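Business > Technology > Robotics

Search the site Go All sections

Household robots get a chore trial, and mixed marks

20 April 2021

Print this story
E-mail this story

Two-handed robots can now do a handful of ordinary chores at home without help, but they are slow at nearly all of them and still fail often enough that a person has to stay close by, according to results released Tuesday by Prorach, a company that tests household equipment.

The company ran 617 chore attempts between February and the middle of this month in a furnished test apartment in Lollano. The work was split among eight chores: putting shoes on a rack, folding hand towels, clearing a table, loading a dishwasher, wiping a counter, sorting socks, picking toys up off the floor and restocking a pantry shelf from a grocery bag.

Robots finished the chore with no help in almost half of the attempts. In the rest, a supervisor had to step in, the time limit ran out, or something was dropped and not picked up again.

Prorach said the purpose was to give buyers and landlords a plain answer to a question it hears a lot, which is whether the machines are ready to be put to work.

"For most homes, not yet," the report says. "For some narrow jobs under supervision, they are close."

Putting away shoes had the best results of the eight chores. Footwear is fairly stiff, it does not break when dropped, and a rack gives the machine a fixed place to aim for. Slippers and sandals were handled better than lace-up shoes, which tended to snag on fingers or tip over when let go.

The report is less generous about how the shoes ended up. Testers scored a shoe as put away if it stayed on the shelf after the hand pulled back, and they did not require pairs to be together or toes to point the same way. Under a stricter score that asked for matched pairs set down flat, the success rate fell sharply. Pale footwear in similar shades was a particular problem, and machines often matched a left shoe with the wrong right one.

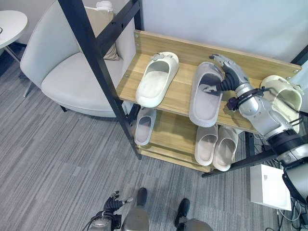

Speed was the other weak point. A tester working alone could clear the entry area of the apartment in under a minute. The fastest machine needed eight minutes for the same job, and several attempts were stopped at the time limit with shoes still on the floor. Much of that time went to pauses between movements, when the robot had stopped and was working out its next reach.

Soft goods were the hardest. Towels were folded correctly only when they had been laid out flat first, and sock sorting was dropped from the final weeks of testing after a long run of failures. Dishwasher loading fell in the middle. Plates went in well enough, but bowls were often placed facing up, and glasses were taken off the list early on for safety reasons.

Prorach tested machines from two suppliers and did not give scores for each one separately. One of the two, Wuisan, confirmed that it took part. In a written statement, the company said its software had been updated twice during the trial and that later results were better than earlier ones.

"A home is a harder place to work than a warehouse, and we have never claimed otherwise," the statement said. "Our customers today are businesses, and they are using these systems for a short list of tasks."

One of those businesses is Grondow, a regional chain of shoe and clothing stores. The chain has been trying a machine at three of its branches, where it puts display shoes back on shelves after closing. A spokeswoman said the stores picked that job because it happens every night, takes up staff time and does not involve customers.

She said the machine does the work at one branch well enough that the evening crew leaves it alone for most of the shift. At the other two, where the shelves are closer together, staff still redo a good part of it in the morning. Grondow has not decided whether to keep the machines after the trial period ends this summer, and it has no plans to cut evening hours.

Cost remains a barrier for households in any case. Neither supplier sells directly to the public, and the machines in the Lollano apartment were leased. Prorach declined to say what it paid but said the price was "well outside a normal family budget." The lease also covered regular visits from a technician, who replaced worn finger parts on both models during the test period.

The report recommends that anyone considering a lease ask for a demonstration in their own rooms, with their own belongings. Results in the test apartment changed noticeably when furniture was moved, even by a few inches, and when the lighting was different from the day before. Rugs caused trouble for one of the models. It also advises against leaving a machine running in a home with small children or pets.

Prorach plans a second round of tests this fall with the same chores, so that the numbers can be compared. It will add one new job — carrying a full laundry basket from one room to another — and will shorten the time limits. The stricter scoring for shoes, with pairs together and flat on the shelf, will become the standard one.

The full report, including the score sheets for each chore, is available from the company on request.

Print this story
E-mail this story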